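Section 4: Sorting and Nesting the Bowls

Your Wulten Party Table Set is now out of its box and will never fit back in quite so neatly. This section covers the next best thing, getting the bowls and cups into stacks that stay up and come apart again when you want them.

Before you begin

Spread a cloth over the table. Plastic slides on bare wood, and a bowl that goes over the edge will roll farther than you think. Any cloth will do, though a plain dark one makes the bright colors easier to pick out. Peel off the price stickers now. They do not improve with washing.

4.1 Laying out

1. Set every bowl on the cloth with its opening up. Resist the urge to start stacking. Everyone starts stacking.

2. Pick up each bowl by the rim, tilt it, and look inside. You are checking for grit, crumbs and the little paper slip marked Karkura, which likes to lie flat on the base where it can't be seen from above. Bright plastic throws back a lot of light, so turn the bowl until the shine moves off the part you want to see.
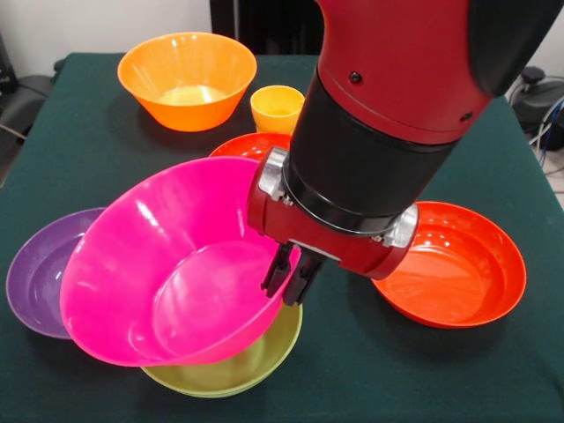 3. Wipe out anything you find with a soft cloth. Do not use a scouring pad. The gloss is the best thing about these bowls and it will not grow back.

4. Move the cups to the far side of the table, out of the way of your elbows. Cups are light, tall for their width, and fond of falling over.

Note: Colors are mixed at the warehouse and a shade may turn up more than once. Matching bowls are a convenience, as they nest closely. Please do not write to us about it.

4.2 Finding the order

5. Find the largest bowl and give it a spot of its own toward the back. It goes at the bottom of the stack, whatever color it is. Our sample table had a big orange one, deep and flared, and shallower bowls in red-orange and purple. 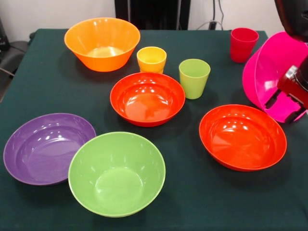 6. Work down by rim width, widest first. Depth is a poor guide - a wide, shallow bowl can perch on top of a deep one and look perfectly content until you lift the stack.

7. Lower each bowl in level and let go. Do not press. If it rocks, take it out and try the next one down.

8. Stack the cups separately, tallest at the bottom. A cup stood inside the top bowl saves shelf space and will be on the floor by January.

CAUTION: Never nest bowls that are still wet. They form a seal, and you will need 2 people and some language to part them. If this has already happened, run warm water over the outer bowl and twist gently. Knives are not a tool for this job.

4.3 Storage

Keep the finished stack on a flat shelf away from the stove. The Nurton shelf liner (sold separately, naturally) stops it from creeping forward.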